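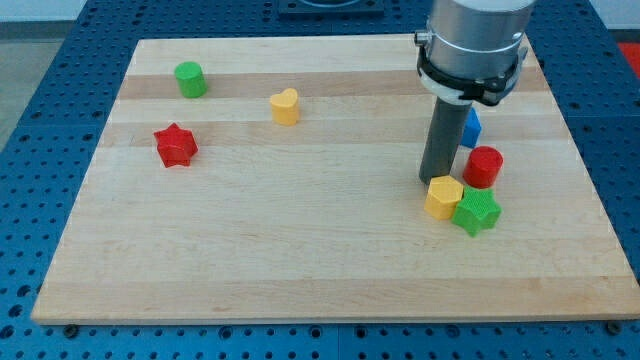 I'd been at Drevus for maybe ten minutes before I asked the question I'd promised myself I wouldn't ask, which was whether pushing toy blocks around all day gets boring. The operator I'd come to meet laughed and kept her eyes on the arm.

"Oh, sure," she said. "But ask me after lunch, that's when it's bad!"

Her job is collecting examples. She steers the arm, it nudges a star or a cylinder across the maple board, and the whole thing gets saved as one episode for the learning system (they call theirs Drallora, and no, she didn't pick the name). An episode lasts 20 seconds at most. On a good shift she records 90 of them.

I wanted to know what makes a good one. I figured smooth and fast, right?

"I used to think so too," she told me. "Back in July I was so proud of my runs, they were beautiful. And the model came out terrible at fixing its own mistakes, because I'd never shown it any." So now she goes in a little crooked on purpose, bumps a corner, backs off and comes around again. She keeps those in.

What she dreads is a cluster, a few blocks jammed up side by side. "You touch the hexagon and the star goes with it. Or the star goes and the hexagon just turns in place. I can do the same push 5 times and get a different mess every time." The hearts bug her as well – she says they never slide straight!

Then there's the scattering. Before each batch she messes up the board by hand, and people are apparently awful at being random. She kept leaving the yellow ones in the middle, so a coworker who came over from Huvell wrote a little script that tells her where things go. She ignores it sometimes. I said I wouldn't print that, and she said go ahead.

She had 10 more episodes to get through before her break, so I pulled up a stool and stopped talking for a bit.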